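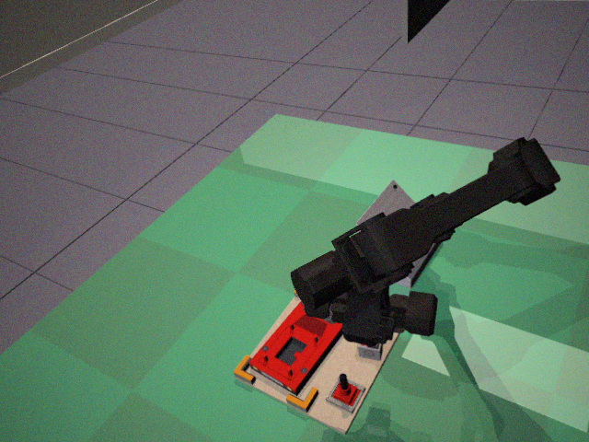

Progress Report No. 9

Search this site
Reading time: 2 min

To: Zawadi Mutiso, Stulton Fund
From: Chathurika Weerakoon, Viswood project
January 2, 2024

You asked in April whether a machine could take over a chore yet. The short answer is no, but it has become much better at the part before the chore.

Most of this period went into simulation, where the arm works over a small task board with a red fixture on it and breaks nothing we have to pay for. We ran 2000 attempts at one job: bring the wrist to the fixture and hold it steady. The arm managed this 70 percent of the time. The remainder were spent hovering near the fixture with great confidence – a habit I recognize from former coworkers.

Shadows were a nuisance. Under the harsher lighting settings the arm's own shadow falls across the parts it needs to find, and the success rate drops. We have added 116 lighting variations to training and will report the damage next time.

On the household side, the Dunmore trial kitchen is ready and the Cleva software is installed. The dishwasher is still being loaded by Chathurika Weerakoon, at full salary. Folding towels has been moved to next year's plan, where it has been before.

Spending is on budget, apart from one replacement motor. We ask to keep the second payment as scheduled and to push the shop-floor restocking demo back to April. I would prefer to show you a shelf with something on it.

We use cookies to improve your visit. Accept / Manage settings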